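How to Sew a Set of Bean Bags for Tossing and Stacking

I made my first bean bags when my nephew was two and throwing absolutely everything he could lift. They took me one evening, they cost next to nothing, and he's still using them (for what, I don't always want to know!). If you can sew a straight line, or even a mostly straight one, you can do this.

You'll need cotton fabric scraps, matching thread, pins, a funnel and some filling. I use plastic pellets these days, but dried beans are fine if the bags will never get wet. For children who still put things in their mouths, please skip the small filling altogether and stuff the bags with fabric offcuts.

Cut two squares per bag, 5 inches on each side. Pin them right sides together and sew all the way around with a short stitch, leaving a gap about as wide as two fingers. Then sew around again, right on top of the first line. I know, it's boring, but toddlers are strong and seams do pop.

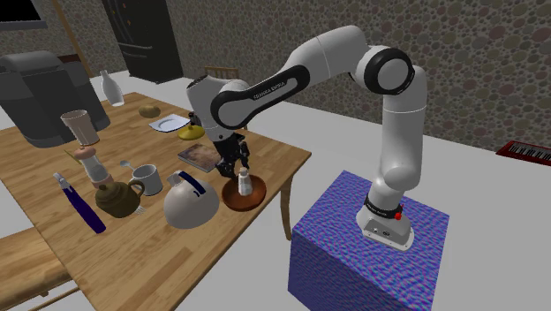 Filling is the messy part, so turn your bag right side out, poke the corners with a chopstick and set the funnel into the gap. Fill it a little over halfway, because a stuffed-full bag bounces and a floppy one lands with that lovely thud. Do all your filling over something that catches the spills. A shallow round wooden bowl like the brown one on that table would be just the thing, wide enough to work in and easy to tip back into the funnel. My friend Fereshteh Zarei uses a baking sheet, which holds more but is awkward to pour from.

Fold the raw edges of the gap inside, pin them, and topstitch close to the edge, going over it twice. Give the bag a good hard shake and squeeze every side. If anything leaks out, unpick and do that seam again.

Once you have a few, the games come on their own. We toss ours into a laundry basket, stack them on our heads and sort them by color. Wipe pellet or bean bags with a damp cloth and keep them out of the washing machine!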